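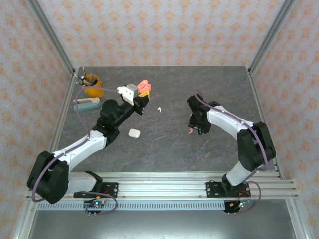

Marble-patterned tabletop with floral wall panels behind

Section 4. Setting up your walking tour

Read this section before you leave your accommodation. The Skirville Walks audio guide works without a mobile connection, but only if the tour files are already on your handset. The wireless signal in the old quarter is poor, and there is none at all in the covered market.

4.1 Loading a tour

1. Charge the handset until the light beside the power button turns green.
2. Hold the power button until the welcome screen appears.
3. Choose your language. The menu text and the spoken commentary are set separately, so check both.
4. Connect to your hotel's wireless network.
5. Select Tours, then Skirville, then the tour you want.
6. Press Download and leave the handset alone until the word Ready appears.

The Merchant Houses tour takes up 182 MB. The Harbour and Warehouses tour is larger and should be loaded overnight if your hotel connection is slow.

Note: The Wedora day trip is listed under Regional, not under Skirville. It has its own map and its own set of stops.

4.2 Starting at the right place

Every tour begins at a numbered post. The posts are dark green, knee-high, and easy to miss behind parked bicycles.

1. Go to the starting post printed on your ticket.
2. Stand with the post on your left and the street ahead of you.
3. Select Start. The handset will ask for the post number.
4. Key in the number and press OK.
5. Wait for the chime before you walk on.

If you don't hear a chime, move into the open, away from the arcades, and press OK again. The handset looks for satellites at this point and the stone vaulting gets in its way.

The commentary for the Merchant Houses was written by Érica Meireles and is read in English by Nipon Phromma. It covers 29 stops, beginning with the customs house and ending at the Klinhom Gate. Most visitors take a full morning. You can leave the route at any stop and pick it up again later in the day.

4.3 Playing the stops

Commentary starts by itself when you come near a stop. To play one by hand, key in the number on the post. To hear it again, press the left arrow once. Pressing it twice takes you back to the previous stop.

Some stops have a longer recording behind them, marked on the screen with a plus sign. The ones at the tiled stairwell (stop 11) and the old grain exchange (stop 17) are worth the time if you have an interest in how the buildings were put together. Press the plus button while the main commentary is playing — it won't respond afterwards.

Caution: Stops 8 and 9 are on a street shared with trams. Step back onto the footpath before you look up at the balconies.

Caution: The stairs inside the Klinhom Gate are steep and worn in the middle. Take off your headphones before climbing. There is a rope handrail on the right-hand side going up.

4.4 Going inside

Your ticket includes entry to 2 houses on the Merchant Houses tour. Show the handset screen at the door and the attendant will scan it. Turn the volume off or use headphones once you are inside. Bags larger than a daypack must be left in the lockers, and the lockers don't take coins.

Photography is allowed on the ground floor of both houses. The painted ceilings upstairs may be photographed without flash. Tripods are not permitted anywhere.

The upper gallery of the second house closes at noon in March for cleaning. If you are travelling then, do the tour in the morning or start from stop 15 and work backwards.

4.5 Using the printed map

The folded map in the lid of the case shows the same route as the handset. It is drawn with the harbour at the top, so north is to the right. Public toilets are marked in blue and drinking fountains with a small circle. The streets around the fish market have been renumbered, and the handset has the newer numbers. Where the two disagree, follow the handset.

4.6 Returning the handset

1. Select Settings, then End hire.
2. Wipe the headphones with the cloth supplied.
3. Put the handset, cable and map back in the case.
4. Drop the case at the Skindetti kiosk beside the ferry terminal, or at your hotel desk if the hotel is listed on the back cover.

The kiosk closes at 6 p.m. Cases returned after that are charged as a second day. A deposit of $200 is held on your card and released once the case has been checked in.

For faults during the day, ring the number on the back of the handset and ask for Grethe Zoëga or Định Mai at the hire desk. Have your ticket number ready.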